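Print | E-mail this article
November | By Nidia Cabrera

4.2 What the open day taught us

I'll admit I was nervous about letting visitors that close to the bench! We ran the toaster oven task at the Pridell open day from 10 in the morning until the building closed, with Judit Sárközi at the stop button and me doing most of the talking (I talk a lot when I'm nervous). Over the day we got through nine full runs, and about 50 people stood and watched at least one of them.

What struck me most was where people looked. I'd assumed the grippers would get all the attention, but the questions were nearly all about the foil tray. Would it bend? Why not use a proper pan? A retired baker wanted to know how hard the fingers squeeze the rim, and I had to go and ask Judit. We'd spent weeks on the oven door in the Tresus planner and had hardly a sentence ready about foil, so I made one up on the spot and improved it as the day went on.

The other thing people kept asking was which arm "decides." Neither one does, in our setup (see Section 3), but I've stopped saying that so bluntly, and now I just talk through who holds what. Fig. 4 has the tray, the open oven and the pink plate as laid out for the task.

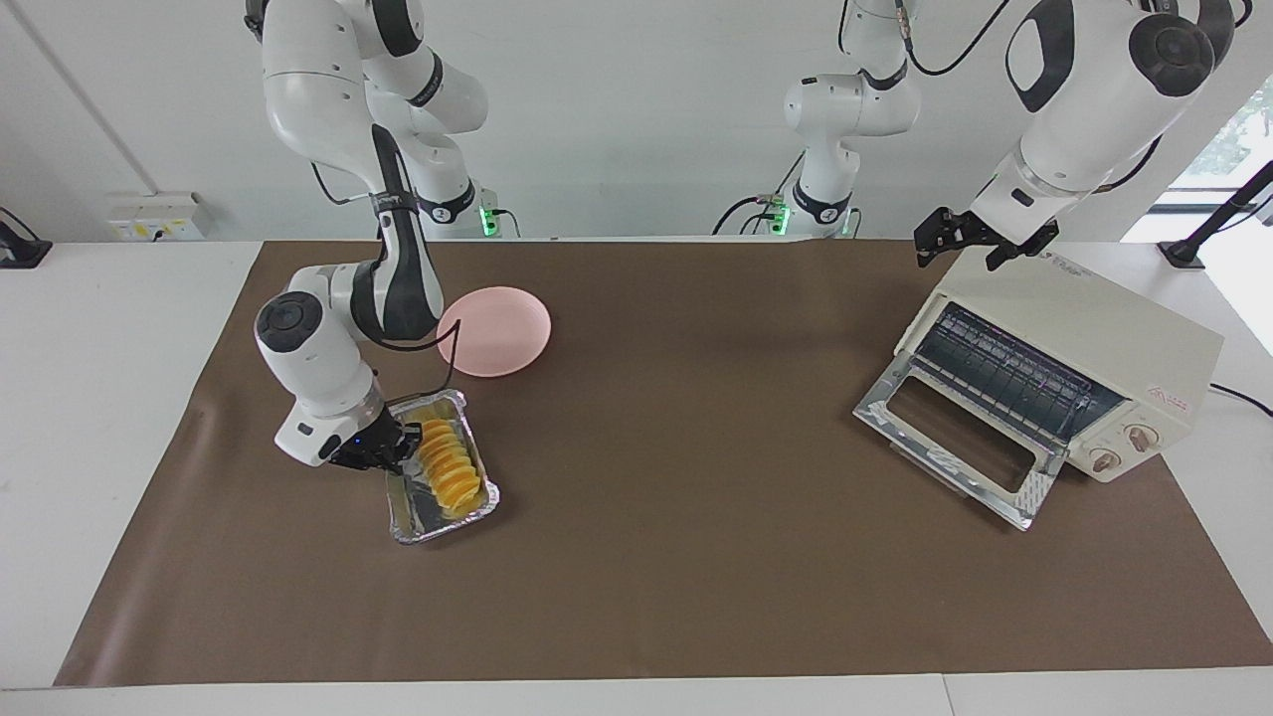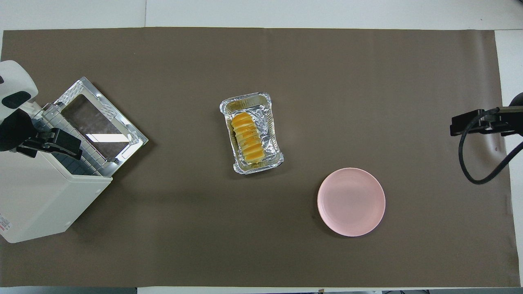
Figure 4. Oven task at the open day, two views. First view: right gripper on the rim of the tray. Second view: tray, oven and plate from above.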